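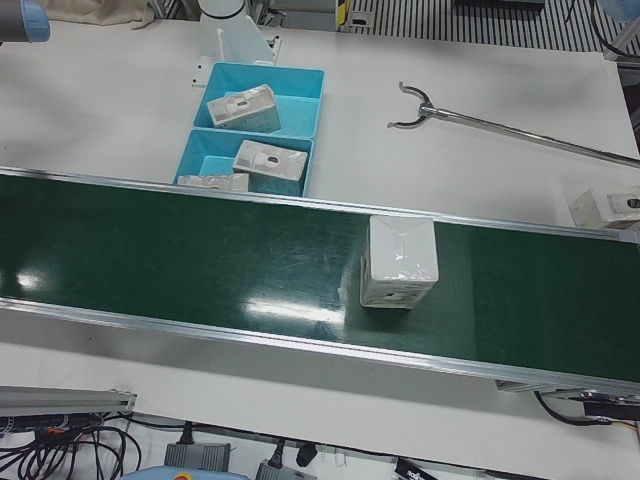
How does a conveyor belt work?

Have you ever stood at the grocery store and watched your cereal glide toward the cashier all by itself? I used to put my hand flat on the belt and pretend it was going for a ride, until my mom made me stop. I still kind of want to do it. Conveyor belts are one of my favorite things in the whole world, and once you know how they work you'll start spotting them everywhere!

First, the big secret. A conveyor belt is a loop. You only see the top, so it looks like a long flat road, but it bends around a roller at the end, travels back underneath, and pops up again at the other side. A motor turns one of the rollers. The roller grips the belt and pulls, and around it goes.

So why don't the boxes slide off when the belt starts to move? The answer is friction. That's the grabby force you get when two things press against each other. Rub your hands together and you can feel it. Now imagine a box wrapped in shiny plastic, sitting on a smooth green belt. Both of those look pretty slippery, right? But the box has weight, and the weight pushes it down, so there's still some grab. If the belt starts gently, the box comes along. If it starts with a big jerk, a tall box standing on its end might tip right over (you know this one already if you've ever stood up on a bus).

How you set the box down matters too. A box lying flat has a nice big bottom and is hard to knock over. A box standing upright has a smaller bottom and a higher middle, so it's more wobbly. Try it with a box of crackers on a towel! Pull the towel slowly, then pull it fast.

Long metal rails go down the two sides of lots of belts. They're often made of aluminum, a metal that's strong but light, and they help hold the whole thing together. It's a bit like the frame around a trampoline.

And then there are the bins. I love bins. Say you have a heap of boxes and they all need to go to different places. You could pile them up and hope for the best, or you could put plastic bins right next to the belt and drop each box in as you sort. Boxes in a bin can lean and tilt any way they like, and they still won't wander off.

My friend Štěpánka Oravec worked at a packing warehouse one March, and she told me they sorted 900 boxes before lunch. Nine hundred! I asked if her arms hurt. She said no, but her feet did.

Want to make your own? You'll need two empty paper towel tubes, a long strip of cloth, some tape, and a shoebox with no lid. Ask a grown-up to poke holes in the sides of the shoebox so a tube can stick through near each end. Wrap the cloth around both tubes and tape it into a loop. It should be snug but not super tight. Now twist one tube and watch the belt move! Mine got stuck the first time and I had to wrap a rubber band around the tube to give it more grip. Start with a grape. Grapes roll, so good luck.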